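FAQ – Ligue amateur de football américain d'Osville

Règlement sportif et fonctionnement de la saison

Combien de joueurs une équipe peut-elle inscrire ?
L'effectif est limité à 41 licenciés, dont 31 au maximum sur la feuille de match. Les joueurs en attente de mutation comptent dans l'effectif mais pas sur la feuille de match.

Jusqu'à quand peut-on modifier la liste ?
La liste est close fin octobre. Passé ce délai, seul le remplacement d'un joueur blessé est admis, sur certificat médical, au même poste.

Quelle est la durée d'une rencontre ?
Quatre quarts-temps de douze minutes, chronomètre arrêté selon les règles habituelles dans les deux dernières minutes de chaque mi-temps. Si l'écart atteint 22 points au début du dernier quart-temps, le chronomètre tourne en continu, sauf temps mort ou blessure.

Qui fournit les ballons ?
L'équipe qui reçoit présente trois ballons au corps arbitral avant l'échauffement. La pression est contrôlée sur place. Un ballon refusé est remplacé par un ballon du visiteur.

Le terrain de Drumine est-il homologué ?
Oui, pour toutes les catégories sauf les play-offs. L'éclairage côté sud ne permet pas de coup d'envoi après 19 h 30.

Que se passe-t-il en cas de forfait ?
Le match est perdu 20 à 0 et le club verse 400 euros à la ligue. Un deuxième forfait dans la même saison entraîne l'exclusion du championnat.

Comment sont départagées deux équipes à égalité ?
Dans l'ordre : résultat des confrontations directes, différence de points sur ces confrontations, différence générale, tirage au sort. La coupe Myklebust applique un barème distinct, publié avec son tableau.

Où saisir le résultat ?
Dans Tavix, avant minuit le soir du match. La feuille scannée est jointe au format PDF. Le code club est celui de la licence.

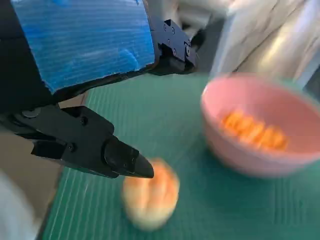
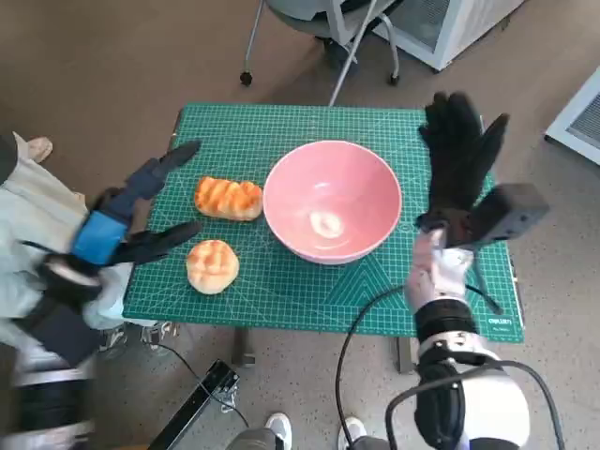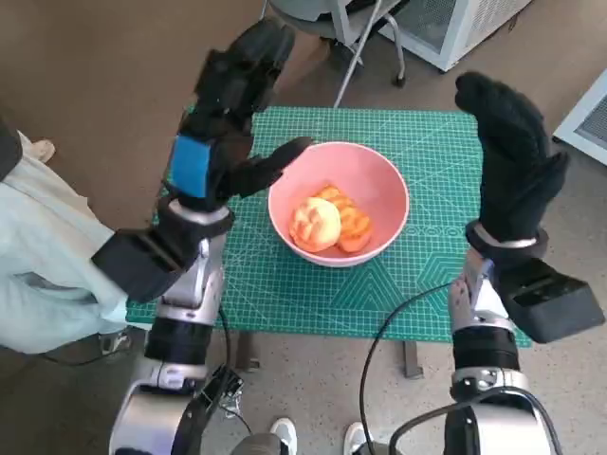
Une collation d'après-match est due par le club recevant aux deux équipes et aux arbitres. Le règlement ne fixe pas de menu, seulement une quantité : deux pièces de boulangerie par personne, plus une boisson. Un petit pain allongé et un pain rond, comme les deux posés à gauche du bol rose sur la deuxième photo, correspondent à une part. Le club signale les allergènes par affichage. L'absence de collation est notée sur la feuille de match et donne lieu à un avertissement, sans incidence sur le score.

Comment contester une décision ?
Le capitaine dépose une réserve auprès de l'arbitre principal avant la signature de la feuille. Elle est confirmée par écrit sous deux jours ouvrés. Les décisions de jugement (interférence, retenue, placement du ballon) ne sont pas recevables.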